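About us

Hello, and thanks for wandering over to this page! I'm the person behind Dellilside, a small evening language school on the first floor of the old McIntyre building in Voltville. If you've ever rung our number, it was me who picked up (or me who forgot to, in which case sorry, and please try again after four).

I started teaching in my own kitchen with a borrowed whiteboard and a kettle that tripped the electrics. My first group wanted Italian for a walking holiday and they stayed with me for 4 years. By then we'd long outgrown the table, so I signed the lease on two rooms here and painted them myself, badly. The yellow one has dried a bit patchy near the radiator and I've grown fond of it.

These days we have 107 adults on the books across Italian, Spanish, Portuguese and Welsh. Welsh was a bit of a punt on my part and it's now the group with the longest waiting list, so there you go. Classes are small, usually held after work, and they run on talking. We do grammar, of course we do, but I'd much sooner you ordered a pretend lunch with all the wrong endings than sat in silence filling in gaps on a sheet.

People always ask about levels. I don't do a test. Come in for a chat, have a biscuit, tell me what you remember from school and what you'd like to be able to say, and I'll find you a group. If it's the wrong one we swap you, no fuss and no extra charge. I've swapped one learner three times and she's still here, happily bossing everyone about in the subjunctive.

We also run Feronura, our reading club, which is open to anyone whether or not you take a class. We pick a short book in one of our four languages and get through it very slowly over a term, with a lot of going off the point. It costs 27 pounds and that includes the book. You don't need to have finished the chapter. I quite often haven't.

A ten-week course is 49 pounds if you're on a low wage or studying, and you just tick the box on the form — I won't ask you to prove it. The full price is on the courses page and I've kept it the same as last year. The next lot of classes starts in February, and booking is open now. Spanish beginners tends to go first, so don't hang about if that's the one you're after!

Getting here is easy enough once you know that the door is at the side, down the passage by the bike racks. There's a lift, though it's slow and a bit grumbly. Parking is free in the street behind after six.

I last gave this page a proper tidy on December 27, 2025, with a mince pie in one hand, so forgive any crumbs.
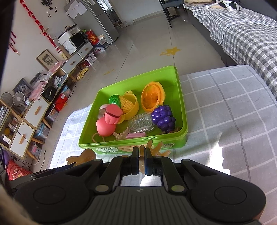 And if none of the class times suit you, do still write to me. I keep a list of people who can only manage mornings, and when there are enough names on it for a group I'll open one up. Welsh is very nearly there.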